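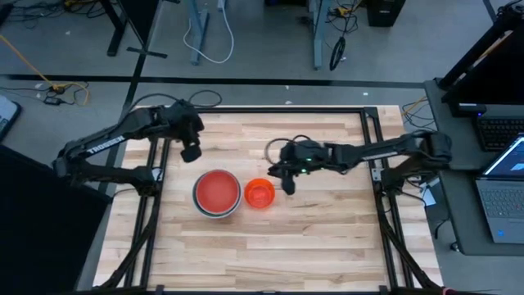
Hi all,

Mitali Sarkar wrote:

> Has anyone switched their sourdough to the Hellar flour since the Donell mill stopped doing small bags? I get a nice rise but the crumb is gummy, even when I leave it overnight before cutting. I'm using 139 g of starter per loaf and I bake it in a covered pot the whole way through. My old recipe never did this!

Mitali, I had the same trouble when I changed over in June, and I was ready to throw the whole sack in the compost. Mine got a lot better once I took the lid off for the second half of the bake (you say yours stays on the whole way, so I'd start there). I also cut the starter back to 129 g, which sounds like nothing, but my kitchen gets warm and the dough was racing ahead of me.

The other thing is water. The Donell flour was so thirsty that I'd gotten used to pouring it in without thinking. With Hellar I hold back a splash, mix, wait half an hour and then decide - most days I never add it.

If you want to try a blend, swap 200 g of the white for the Eklund rye. It makes a flatter loaf and my kids complain, but I love it with soup. Give that one a full day before you slice it, though. I cut into my first one after 3 hours and the knife came out looking like I'd been spreading glue!

Does anybody know if the Mindimau store still sells the long baskets? Mine has split down one side and I've been using a colander and a dish towel.

Let us know how the next loaf goes, Mitali.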